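About us

Hi, I'm Nouhaila, and I find rooms for people who make things. Offices sometimes, but mostly the odd stuff: rehearsal spaces, edit suites, a ceramics workshop with a floor strong enough for two kilns, once a place where a choir could leave its risers up all week. Rurkstead is the name on the door and it's a small tenant-side agency, meaning we work for the person who's going to rent the space and never for the landlord. I get asked about that a lot, so I'm putting it up top!

I started out on the other side, leasing retail units for a big owner, and I was pretty good at it. Then a friend with a tiny animation studio showed me the lease she'd just signed (five years, no break clause, and she was on the hook for the roof) and I couldn't stop thinking about it. By October I'd quit and was working from her spare desk.

These days we look after 148 tenants, from one-person studios up to Storneo, our biggest client, who took 19 rooms over two floors and had opinions on every single one of them. We argued about the freight elevator for weeks. They were right about the freight elevator. 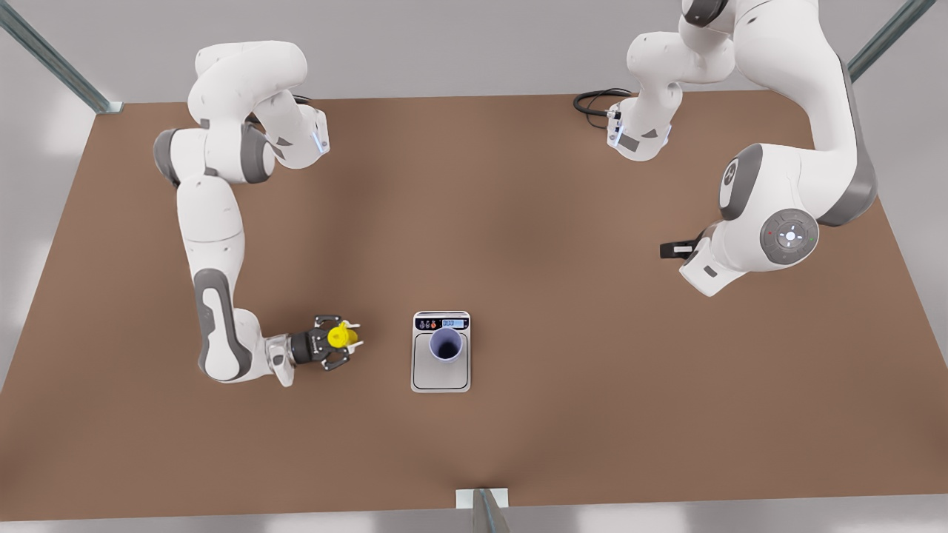 Zerouali wrote to us after their move that they'd expected to be talked into something bigger, and that we had kept asking what they could afford in a bad year until they went for the smaller floor with the better light. They also said our first shortlist was too long, which, fair enough. It's shorter now.

How we work

First we talk, usually for an hour or so, and I'll want to know the boring things. How many people come in on your busiest day? Do you take deliveries? Does anybody record sound? If you do, I'll go and stand in the space at rush hour before you ever see it, and I'll stand there again in the evening if there's a gym upstairs.

After that you get a shortlist, with the real monthly cost next to each address. That means rent plus service charge plus heating plus whatever the owner has tucked into page 30. We do the viewings together, and I bring a tape measure and a bag of snacks (viewings run long and people make terrible decisions when they're hungry).

Then comes the negotiating, my favorite part. Break clauses, rent-free weeks while you build out, who pays when the boiler goes. I read every draft myself, and then your lawyer reads it too, please. 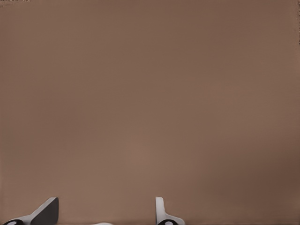
What it costs

We charge a flat fee and agree on it in writing before the first viewing. It doesn't go up if your rent does, and we don't take anything from owners, so there's no reason for me to love a building you don't. If all you need is a second pair of eyes on a lease renewal, we do that too, for a smaller fee, and it usually takes a week.

Where to find us

We're on the second floor of the Imimari building, room 167, up the stairs and past the bike racks. Ring the bell twice, the first ring never seems to reach us. Mornings are best, I'm nearly always out at viewings after lunch, but drop me a line and we'll find a time that suits you.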